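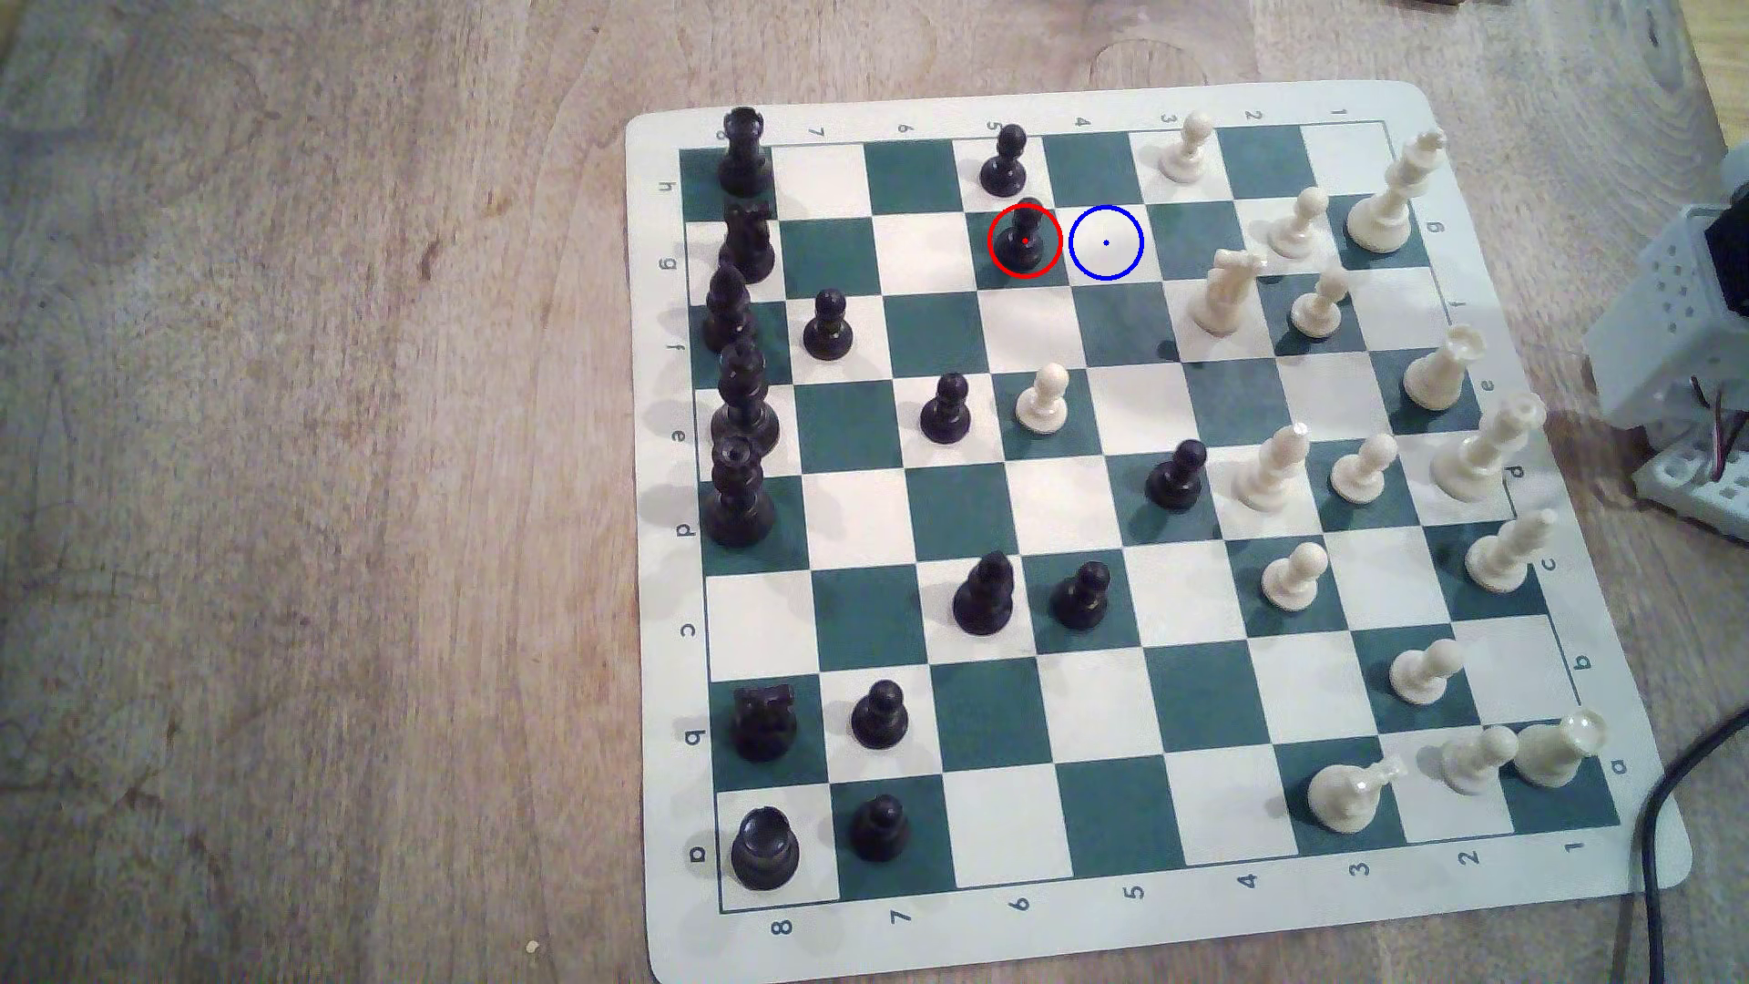
The green and cream mat on the wooden table. Black is on the left side.

Since April I play chess again, after a break of many years, and this month I want to write about the board, not so much about the chess. My chess is still weak. My rating on the website where I play in the evening is 935, and Usman, who plays with me at the table, has 1511. You can imagine how most of our games finish.

When I was a boy in my parents' apartment we had a wooden box which opened to become a board. The pieces lived inside. One hinge was always loose, so there was a small step in the middle of the board and the pieces on it stood a little crooked. I loved this box, but when I asked my brother to send it to me, he told me that the bishops were lost and his children used the rooks for something else. So I had to buy.

I looked for a long time at wooden boards. They are beautiful and they cost a lot, and I have no shelf for one. Gion Eder, my neighbor from the second floor, played in a club in Clino before he moved here, and he told me that in the club they had only vinyl mats. You put it on the table, you play, you take it away. If somebody spills tea you wipe it. I was not convinced, I thought it would look like a thing from a school. But I bought one, with plastic pieces, and I must say that I was wrong.

What I like the most is the color. Green and cream is quiet for the eyes. On the old box the dark squares were almost the same brown as the dark pieces, and in the evening I sometimes did not see my own knight. With green this problem does not exist.

The second thing is the letters and numbers. They are printed in the border along the sides, so both players have them near. I write down my moves in a notebook, because Gion says that a person who does not write his moves learns nothing from them. In the beginning I had to search for every square with my finger. Now I am at game 106 in the notebook and I know most of the squares without looking, but for the ones in the middle I still check.

We place the mat so that the ranks go from left to right when you come in from the door. Black is on one side with its back to the window, White on the other. I prefer Black. I know this is not usual. With White I must have an idea already on the first move, and with Black I can wait and see what the other person wants.

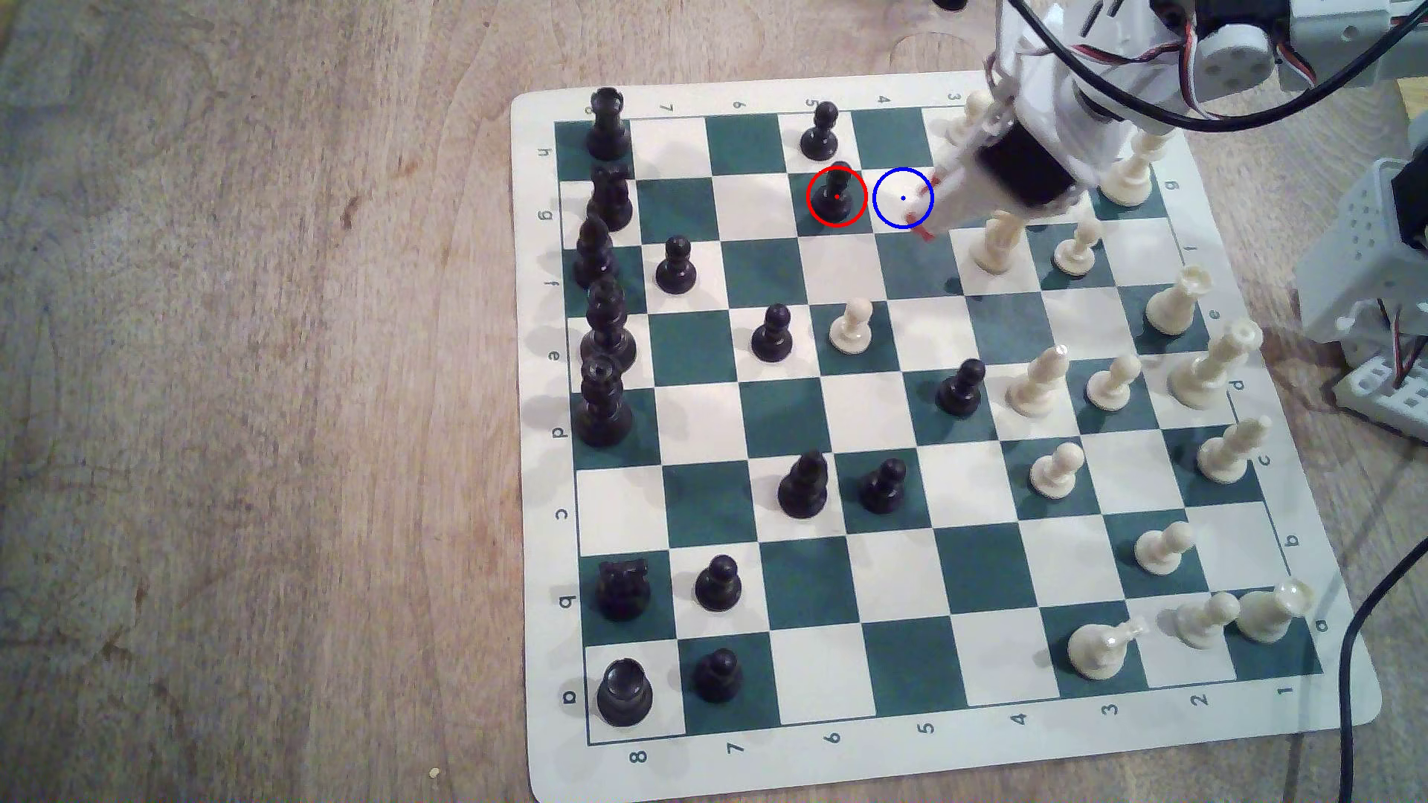
In the middle of a game. One black pawn has already gone deep into the white side.

My bad habit, and Usman laughs at it, is to push pawns. I see a free square in front of a pawn and my hand wants to go there. A pawn which is far in the other half looks very strong to me, like it has done something brave. Then it stands alone, and I need two other pieces to protect it, and these two pieces have no time for anything else. In the notebook I have started to put a small cross beside each pawn move which I regret. Some pages look like a cemetery.

I also have the opposite problem in the corners. My rooks stay at home too long. Usman says that a rook in the corner is like money under the mattress. I try now to ask myself before each move if there is a piece which did not work yet, and the answer is very often a rook.

A few words for those who think about buying the same kind of board:

A new mat does not want to be flat. Mine came in a tube, and I put it under the carpet for one night with the Zorkthorpe atlas on top. The next day it was good. Do not use an iron, I read about a man who did this.

Measure your squares before you choose the pieces. The base of the king should have some air on each side. My first set was too wide and I had to send it back, which took almost three weeks.

And take a table that you like. Our table is light wood with a lot of swirls in the grain and a dark knot, and when I wait for Usman to move (he is slow) I look at the wood around the mat. I know this knot very well by now.

Macarena asked in the comments last time if I will play in the open tournament in July. I don't know yet. The entry list has space for 200 players and I am sure that 199 of them bring their rooks out earlier than me. But Gion has already offered to drive, and I still have some weeks to decide. If I go, I will copy one of the games here with all the crosses.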